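Prepared for: Skallis Fund, Small Grants Program
Prepared by: Leonie McPhee, Deltcombe Adult Learning
Date: July 19, 2021

## Evening English and citizenship classes, second progress report

The grant pays for evening English classes at the Atville site, plus the citizenship test group that was added to the plan after the first report. Enrollment, staffing, materials and spending are covered below, in the order your form asks for them.

### Enrollment

The beginner class has 17 learners on the register and the intermediate class has 14. Both registers are close to what we proposed. The beginner class filled within days of opening and we have kept a waiting list since then. The intermediate class took longer. Several people who tested at that level work late shifts at the packing plant and could not make a six o'clock start, so we moved it to seven. Attendance got better after the move, though it still drops in weeks when the plant runs overtime.

Three learners have left the beginner class. One moved away, one found a daytime course closer to home, and we have not been able to reach the third. Their places went to people on the waiting list.

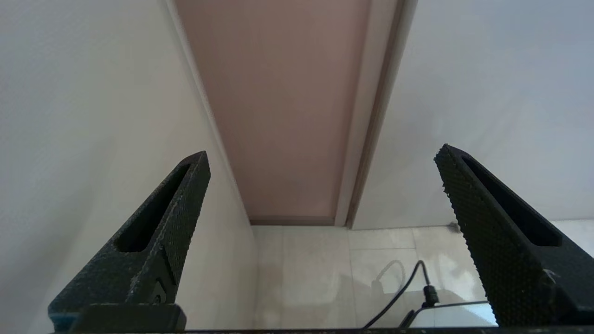 Child care is still the most common reason people give for missing a class. Our application said we would look into a shared arrangement with the after-school program, and we did. They close before our classes start and cannot stay open later without more staff. For now we allow parents to bring older children, who sit at the back with homework. It works for some families and does nothing for anyone with a baby.

### Teaching

Somkiat Yimyam has taught the beginner class from the start. He has rewritten the first two units of the course. The published book spends a lot of time on vacations and hotels, and our learners asked for help with school letters, pay stubs and phone calls to the clinic. The new units cover those. He plans to rewrite the housing unit next and will share a draft with you if that is useful.

I am teaching the intermediate class myself until we hire. The post was advertised twice. The first round brought in applicants with good experience of teaching children but none with adults. The second round was stronger and we made an offer, which was turned down over the hours. We will advertise again with the two evenings combined into one longer session — this was the change applicants asked about most.

### Materials

Speaking practice in the beginner class now runs mostly on prompt cards. Learners work in pairs, draw a prompt and talk until the teacher calls time. We bought plain card stock and write the prompts by hand, so a set can be changed when a topic goes stale.

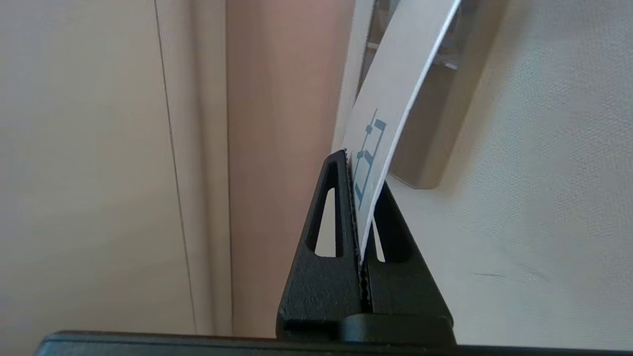 *A thin white card held upright at an angle.*

The reading shelf has grown slowly. We ordered graded readers from Szénási, a book dealer we have used before, and part of the order is still outstanding. The titles that came are mostly at the lowest level, which suits the beginners. The intermediate group has been reading short newspaper pieces in the meantime. We have asked for a delivery date twice and will cancel the rest of the order if we do not get one soon.

### Citizenship test group

This group meets for an hour before the intermediate class. It covers the civics questions, the reading and writing parts, and practice interviews. Two members have interview dates. The others are still preparing or waiting on paperwork, and we do not give legal advice on applications. When someone has a question about their form we refer them to the legal aid desk at the library.

Practice interviews have been the most requested part. Learners know the answers on paper but freeze when a stranger asks them out loud, so we have started swapping teachers between groups for the interviews.
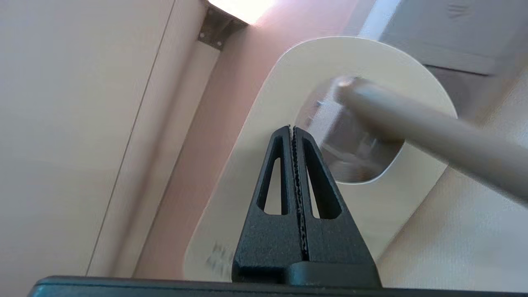
Some members have also asked for help with handwriting. The writing part of the test is short, but people who learned to read and write in another script find it slow. We have set aside the last part of each session for it.

### Spending

Spending on room hire and printing matches the budget. Teaching costs are under budget because of the unfilled post. We would like to carry that money forward and use it to run the beginner class through November, and I will send a separate request with the figures.

The materials line is also a little under, pending the rest of the book order.

### Next period

- Advertise the intermediate post again with the new hours
- Finish the housing unit
- Retest the beginner class and move people up where they are ready
- Ask the library about a daytime room for parents who cannot come in the evening

Questions about the registers should go to Somkiat, who keeps them. Anything about the budget can come to me.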